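Fullora Bench Cell: Frequently Asked Questions

Last revised December 2019

The following answers are provided for schools, workshops and small laboratories considering the purchase or rental of the Fullora Bench Cell. Questions not covered on this page may be sent to the Stustton customer office using the inquiry form.

What is included in the standard package?

The standard package consists of one robot arm, one gripper, a handheld teach pendant, the control cabinet, a set of table clamps and a printed setup manual. Tables, cameras and work surfaces are ordered separately. A full parts list is attached to every quotation.

Is the arm sold on its own?

Yes. Customers who already have a suitable table and gripper may order the arm and control cabinet alone under part number 1814. Technical support is the same for both versions.

What kind of table is required?

The arm must be bolted to a rigid, level surface. Slotted aluminum tables are recommended, as they allow the base, camera mounts and uprights to be moved without drilling. Wooden benches are accepted if they pass the load check described in chapter 4 of the manual. Tables on casters are not accepted, even when the casters are locked.

Can the cell be used with cameras?

The control cabinet accepts up to 4 cameras. Fullora does not require a particular make, but each camera must be fixed to the table or to a post attached to it. A camera mounted on a wall or ceiling will lose its alignment whenever the table is moved, and the alignment procedure must then be repeated in full.

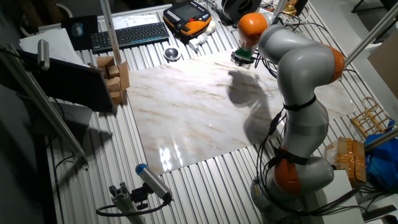

Customers often ask which work surface should be placed under the gripper. Any flat board that does not slide may be used, and the choice is left to the customer. Surface finish does matter when cameras are part of the setup. A glossy marble-patterned board reflects overhead light as bright white patches, and the arm casts a broad shadow over it, so parts placed in either area may be harder for the vision software to find. A matte board is advised for new users. Where a polished board must be kept, lamps should be moved to the side and the exposure setting lowered before alignment.

Which objects can the gripper handle?

Small rigid objects such as wooden blocks, caps and short tubes are suitable. Soft bags, foil and loose paper are not covered by the standard grip settings. Customers who wish to handle such items should request the extended settings file, supplied without charge to registered owners.

How should cables be routed?

Cables must be strapped along the outside of the arm, with enough slack at each joint for full travel. Straps should be checked monthly. Damage caused by a cable caught in a joint is not covered by the warranty.

Is training provided?

One day of training is included with each purchase. Sessions are led by Annick Bailly at the Stustton office and are limited to 20 participants. Training at the customer's site can be arranged for an added fee. Rental customers may attend if places remain.

What does the rental plan cost?

The rental fee is $3,357 per term, including delivery and collection. The full fee for the first term is credited toward the price if the customer decides to buy before the term ends. Rentals starting in July are subject to availability because of yearly servicing.

Who carries out repairs?

Repairs in the northern service area are carried out by Lebrun, and those in all other areas by Pirwood. Customers should not open the arm or the control cabinet. Requests must include the serial number printed on the cabinet door.

Whom should we contact about safety approval?

Toshio Ueda, Product Safety, reviews all site plans before shipment. Please send a floor plan showing the table, the power outlet and the nearest walkway. Orders are not released until the plan has been approved in writing.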